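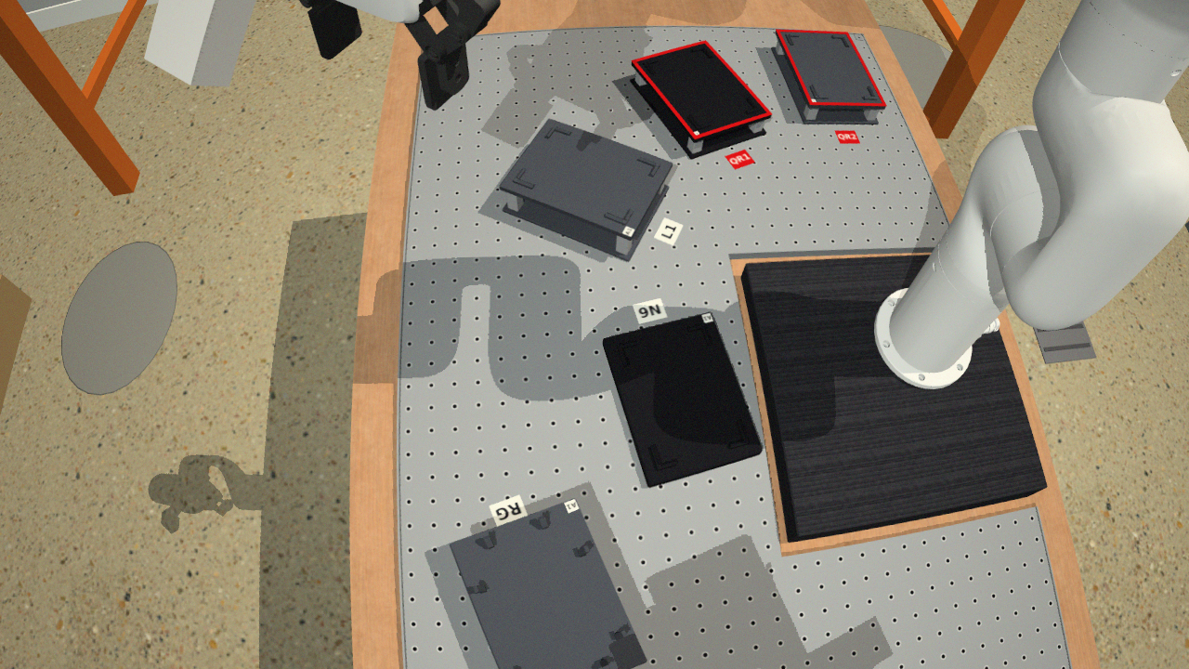

A long workbench with a perforated metal top (computer render)

Hello again, and thanks for all the replies to last month's piece on own-label biscuits. I didn't expect biscuits to get people so worked up!

This time I want to talk about refills, as I've spent most of the summer up to my elbows in them. As many of you know, I've been helping Pruno get its washing-up liquid out of single-use bottles and into pouches. The plan looked lovely on paper. You buy the bottle once, you top it up from a pouch, everybody saves a bit of money and the shelf looks tidier.

Then we asked 301 shoppers what they did when the bottle ran out. Up to 60 of them had bought the pouch at least once, and fewer than half of those had gone back for a second. I had been hoping for 100, so that was a glum afternoon (Leokadia Kurek bought me a very large slice of cake, which helped).

We rang a few people to ask why, and price hardly came up. What they told us was that the pouch glugged. It went down the side of the bottle and all over the worktop, and one chap said he'd gone through more liquid mopping it up than he'd poured in. Several others couldn't find it in the shop at all – it was on the bottom shelf, two bays along from the bottle it was meant to fill.

So we've changed the spout and started nagging the shops about where it sits. Bülent Ekinci at Gurkus, who make hand soap and had the same headache in January, told me they put the pouch right beside the bottle in a handful of stores and repeat sales picked up within weeks. He also prints a little fill line on the bottle so you know when to stop. I've pinched that one, with his blessing.

If you look after a household brand and you're thinking of going down this road, do try pouring the thing yourself first, at home, in a hurry, with one hand. I wish we had. Mei-kuen Lam now makes everyone on the team do it before a pack gets signed off, and the swearing is very instructive.

The new spout goes into shops next month and I'll share the numbers, good or bad. I'd also love to hear from anyone selling refills by post, as I know next to nothing about that side and Hsin-yi Tsang keeps asking me about it. Just hit reply – it comes straight to me.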